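My third month in Prellham

In July I moved to Prellham, and I still learn how people do laundry in this country. At home we dried everything on the balcony. My neighbor Dörte Lammers uses the dryer even for one towel.

I asked her how she folds so fast. She told me she does not fold, she only puts things in the closet.
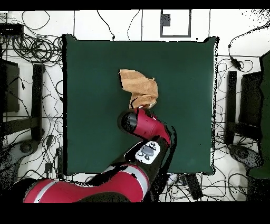
What I miss

The smell of sun in the sheets. My aunt Mitsuko says I should buy a rack, so on my next free morning I will look for one.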